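Visiting groups at the Dorum open day: what is shown, and may visitors try the equipment? 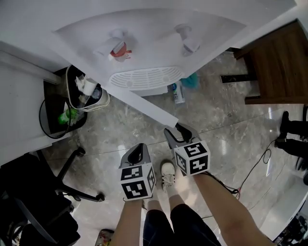
Hand-held grippers at the water dispenser, handling demonstration.

Posted by Forner Visits Desk

Our office is arranging a group visit to the automation open day at Dorum, which we understand will be held again in September. The group will consist of 12 adults from a technical education program. Most have a basic knowledge of industrial robots, but none has worked with hand-held grippers or with everyday objects of the kind used in the Dorum demonstrations.

We would be grateful for information on the following matters. Is the handling demonstration carried out in a closed area, or may visitors stand near the operator? Are visitors permitted to use the grippers themselves? Is a separate registration required for the demonstration, or does general admission cover it? The program sent to us lists the session only as "Household tasks, room 113," and we have been unable to obtain further details by telephone.

Posted by Helmont Training Office

Our office accompanied two groups to the previous open day and can respond to most of these points.

General admission covers the demonstration hall. Room 113 is a separate matter, and places must be requested in advance through the visitor form. The room is an ordinary working room with office chairs and cabling on the floor, and the organizers therefore admit no more than 10 persons at a time. A group of 12 would be divided. We recommend stating this on the form, as our second group was asked to wait in the corridor for over half an hour while the matter was settled.

The operator works seated or standing, depending on the task, and holds one gripper in each hand. During our visit the tasks concerned a water dispenser, a set of drawers and a table to be cleared. Visitors stood along the wall and were asked to keep clear of the cables. Questions were taken between tasks — the staff prefer not to be addressed while a task is in progress.

Visitors were permitted to try the grippers at the end of the session, for a few minutes each. Participants should be advised that the first attempts are slow. Several members of our group found that a small door or handle required more care than they had expected, chiefly because the fingers must be lined up before they are closed. Flat, closed shoes are advisable.

Posted by Carretero

We attended also. It was good but the room was warm. Parking is behind the building and fills early. I do not recall any form, we simply went in, but this may have changed.

Posted by Forner Visits Desk

Thank you for both replies. The form has been submitted for two groups of equal size, and we will post the response from Dorum on this page when it is received.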